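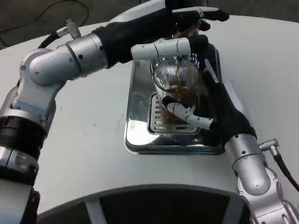 Ribbed glass on the drip tray, white counter

Drip trays set into the counter - worth it or a nuisance?

marrowfat_jen
Hello all, long-time reader, occasional poster. We're finally doing the drinks corner in the back room and I've become far too absorbed in the question of the tray. The photo at the top is the look I'm after: a pale curved top, a polished steel tray with the rounded corners, slotted grate in it, and a nice ribbed glass with something brown in the bottom half. I have wanted exactly that since October and my husband has stopped asking why.

My worry is keeping it decent. We have a cold tea habit in this house (jugs of it, all year round) and everybody pours as though they were on a boat. Would you go polished or brushed? And does a white top forgive you anything at all?

Trygve Nordin
Lovely thing to be fretting over, Jen, and I say that as someone who spent most of a winter on the same question. I fitted a Viklund tray, polished, and I still enjoy it every morning when the light comes in. But you must be prepared to wipe it. Mine gets a soft dry cloth after the last cup, and a proper wash of the grate in warm soapy water when I remember. It takes me less time than finding the cloth.

As to white, look closely at your own picture, over to the left of the tray. There are little scuffs and marks on that top already. I don't mind that sort of thing myself, a counter ought to look as if people have stood at it, but if you do mind, think again.

oldpots
Got to disagree with Trygve on polished. I had one for years and it drove me up the wall. Every drip, every thumb, every spoon you put down for half a second. That one is like a mirror, you can see the white reflected in it, and that means you'll see everything else in it too. Brushed steel every time. I paid 127 for a Brudora one and it has been no trouble whatever.

marrowfat_jen
Oh dear, I hadn't noticed the scuffs until you said, and now I can't see anything else! Oldpots, does the brushed one not hold on to tea? My mum's sink went a sort of permanent tan.

oldpots
Only if you leave it. Bit of bicarb on a damp cloth, go with the grain, rinse. I do it every couple of weeks - probably less often if I'm truthful.

Surnport_Sal
Can I put in a word about the slots? Narrow ones like those are kind to a glass, it sits nice and steady. We had a tray with big round holes and my small sherry glasses used to lean like drunks. The price you pay is that bits get stuck in narrow slots, so get a grate that lifts out and keep an old toothbrush by it. I've no idea whether the one in the photo lifts out, I'd ask before buying anything similar.

Also the glass! I do love a ribbed glass. We've got 20 of the Breltari ones and the ridges are so good for a wet hand. They do collect a brown line inside if tea is left standing overnight, mind.

Trygve Nordin
Sal is quite right about the toothbrush. And Oldpots, I'll concede the thumbprints, but I won't concede the morning light.

marrowfat_jen
You're all very kind. The joiner quoted 100 extra to set the tray into the top, so I'd better make up my mind before he cuts anything. Leaning polished at the moment, with apologies to Oldpots.

oldpots
No apology needed. Buy two cloths.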